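Why Do Things Come in Boxes? The Story of Packing

Look around the room you are in. Nearly everything in it came from somewhere else. Your chair, your pencil case, the light bulb above your head and the cereal you had this morning all made a journey before they reached you. For most of that journey they were packed inside something.

Packing is one of the oldest jobs people do. It is also harder than it looks. A box has to be strong enough to protect what is in it, light enough to move, and the right shape to sit next to other boxes.

Before boxes

Long ago, people carried things in whatever they could find or make. They wove baskets from reeds and willow. They sewed bags from animal skins. They made tall clay jars for oil, wine and grain.

The clay jars used on ships in the ancient world were called amphorae. (One of them is an amphora.) Many had a pointed bottom, which seems a silly idea if you want to stand one on a table. On a ship it worked well. The points fitted into the gaps between the jars underneath, so a whole layer could be locked together and would not slide about in rough seas.

Later came the barrel. A barrel is made from curved strips of wood called staves, held together by hoops. It is fatter in the middle than at the ends. Lay it on its side and only a small part of it touches the ground, so one person can roll a barrel that would be far too heavy to lift. A person who makes barrels is called a cooper. If you know somebody with the surname Cooper, there may have been a barrel maker in their family a long time ago.

A packer's notebook

In the small port of Juscombe there was once a warehouse that sent out plates, cups and bowls. One of its packers kept a notebook, and the first page is marked 1737. It tells us how the work was done.

The packer put a thick layer of straw at the bottom of a wooden crate. Plates went in standing on their edges, with more straw between them. Cups went on top, stuffed with straw inside and out. When the crate was full, the packer shook it and listened. If anything rattled, it all came out again.

Standing plates on their edges may sound risky, but packers still do it today. A plate lying flat has to hold up every plate above it. A plate on its edge only has to hold up itself.

Why cardboard is strong

Most of the boxes that come to your house are made of corrugated cardboard. Corrugated means folded into waves. If you tear a piece of an old box and look at the torn side, you will see three layers: a flat sheet, a wavy sheet and another flat sheet.

The wavy sheet does most of the work. Each wave is a little arch, and arches are good at holding weight. The air between the waves helps too. It makes the board thick without making it heavy, and it gives a little when the box is bumped.

Cardboard does have an enemy, and that is water. Paper is made of tiny fibres, and when they get wet they let go of each other. A box left out in the rain will soon sag.

Boxes that come back

Some boxes make only one journey. Others go round and round for years. Milk crates, bread trays and the plastic bins used in warehouses are all made to be used again. They cost more to make than a cardboard box, but they can be washed, and a little rain does them no harm.

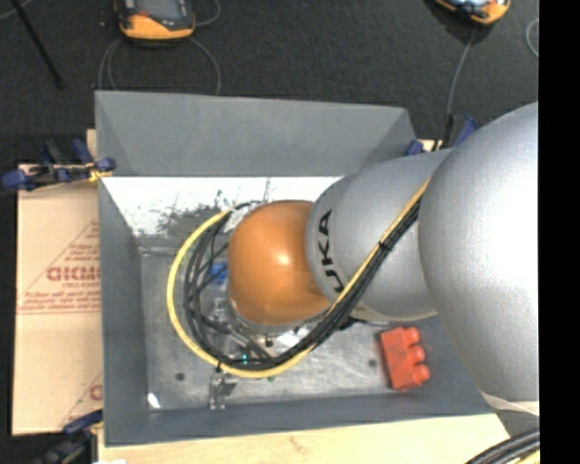 Many of these bins have sloping sides, so that an empty one drops neatly inside another. This is called nesting. Without it, a lorry taking empty bins back to the warehouse would mostly be carrying air. A full bin cannot nest, of course, so it needs a strong rim for the next one to stand on.

Ilse Van den Broek looks after the bins at a fruit warehouse. "We can nest 80 empty bins in the space that 10 full ones take up," she says. "The children who visit us never believe it until we show them."

Filling the gaps

Straw is not used much now. Instead there is bubble wrap, shredded paper, moulded card and foam. They all do the same two jobs. They stop things moving, and they soak up bumps.

An egg box is a good one to study. Each egg sits in its own cup, so it cannot knock against its neighbour. The peaks between the cups help to hold up the lid, so that the weight of another egg box does not press on the eggs.

Packing can also be wasteful. You may have opened a big box and found one small thing at the bottom. That box took up room on the lorry, and it used more card than it needed. Many companies now try to choose a box closer to the size of what goes in it.

Try it yourself

You will need:
A small cardboard box
A plain biscuit
Old newspaper, cotton wool or anything else soft
Sticky tape
A grown-up to help

Pack the biscuit in the box as carefully as you can. Tape the lid shut. Shake the box gently and listen, just as the packer in Juscombe did. Now hold it 70 centimetres above the floor and let go. Open the box and look at your biscuit.

If it is in one piece, try again with less packing. If it broke, think about where the bump came from. Was the biscuit touching the side? Was there an empty space where it could move? Write down what you used each time, so you can compare.

Words to remember

Amphora: a tall clay jar with two handles, used for carrying oil, wine and other goods.

Cooper: a person who makes barrels.

Corrugated: folded into waves.

Nesting: fitting empty containers inside one another to save space.

Stave: one of the curved strips of wood that make the side of a barrel.

Written by Sabina Roy. Thank you to Hubert Zaugg for checking the part about barrels.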